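Budgeting for a pair of arms: tips from the back bench

Write down the job before you ring anyone. Ours was tidying a desk. Woo-jin Hwang at Furum quoted 3,091 for the pair and took it down to 2,886 once we stopped wanting everything on the options page.
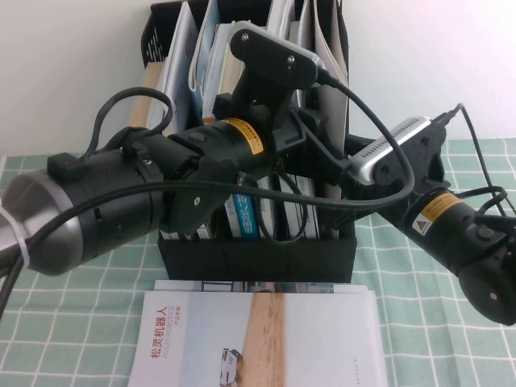

Spend on the dull bits early. Ties, clips and spare cable are the first things to run out and the last anyone puts on an order form, so we now give them a line of their own: 40 a quarter. Leave slack as well. A cable that loops up high over the joint, as on the left arm, takes more length than the drawing suggests. Keep the brochures in the file holder, or you'll be re-reading them over lunch and adding things.

Cameras and mounts came to 511, and Ye-ji Pyo has asked me to stop mentioning it. 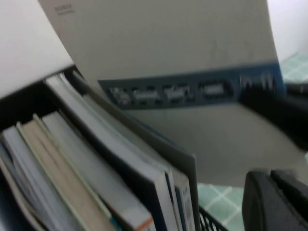
Sockets are where budgets go to die. Before you pay for any box of electronics, old or new, turn it round and read the back. A row of connectors like the ones in that dark blue band looks generous until you find that none of them fits the lead you own. Take a photo, stick it to the quote, and price the adaptors then, while you're still in a good mood.

Ask about spare fingers too. Fletenora sells them singly; Ezzat only in sets.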